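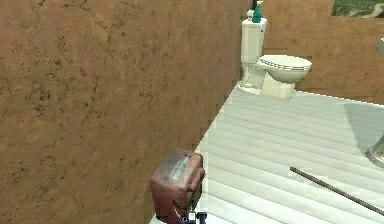

Home Fixtures Ladders Juniors Ground Contact

Matchday ground check, Sirlow Park, main pitch
By Ha-rang Seok
May
5 comments

Hello all, and thank you for the kind messages after the last one of these. I walked the ground on Tuesday from 4 pm until the light went, with the clipboard and a thermos, and I've typed my notes up more or less in the order I walked. Items are marked OK, FIX or WATCH. FIX means before kickoff against Doherty, please, and WATCH means have another look on the morning of the match.

PLAYING SURFACE

1. Grass length and cover: OK
Lovely through the middle third, the best I've seen it at this end of autumn. The northern goalmouth is thin where the under-12 keepers have been training, but it's firm underfoot and I was happy enough jogging across it in my old boots.

2. Holes, ruts and divots: FIX
There's a dip near the south-east corner flag, deep enough to turn an ankle. It wants sand and topsoil, tamped down well, and then tamped down again the next day when it's settled. I've put a witch's hat on it — please leave it there until the filling's done.

3. Sprinkler heads: WATCH
All sitting below the surface except the one behind the western touchline, which is slow going down. I pushed it in with my heel and it stayed, but it has fooled me before.

4. Line marking: OK
The Skavis paint has held up beautifully in the rain. The penalty arc at the northern end is a bit wobbly, which is my doing, and I'll go over it with a string line when I get a dry hour.

GOALS AND FLAGS

5. Full-size goals, anchoring: OK
Both tested by pulling on the crossbar and pushing the back frame. No movement in either. Nobody is to swing on them to repeat the test, and yes, I do mean the first-team back four.

6. Portable junior goals: FIX
Two of the Pestero frames were lying face up beside the shed without their weights on. When they're off the pitch they need to be face down or chained to the fence, every time, even if training starts again in ten minutes. A frame that size can come down on a child very quickly. Chains are on the hook inside the shed door.

7. Nets and clips: OK
Replaced 32 clips at the southern end, all plastic. If you come across one of the old metal hooks, take it off and bin it.

8. Corner flags: OK
All at proper height, rounded tops, no splinters.

SPECTATORS

9. Perimeter rail: WATCH
One loose bracket near the dugouts. I've nipped it up with a spanner and will check it again before the gates open.

10. Grandstand seats and steps: OK
We had 2,784 through the gate for this fixture last season, so I took my time here and walked every row. The new grip strip on the steps is excellent, and I'm very pleased we spent the money.

11. Standing bank: FIX
The rope along the top has gone slack for almost 130 metres. It needs tightening, and the middle stakes need knocking back in.

12. Ambulance access: FIX
The eastern gate opened freely and the padlock key is where it should be. There was a trailer parked across the track, though. Would whoever owns it please shift it before Friday night, and come and see me for a cup of tea so we can find it a better home.

FIRST AID

13. Stretcher and kit: OK
Straps sound, ice packs restocked, nothing out of date. The defibrillator light is green.

14. Floodlights: OK
Every lamp on, and no flicker once they'd warmed up.

I'll be back out at 9 am on match morning for the WATCH items, and company is always welcome.

5 comments Share (32)

Previous Next Back to Ground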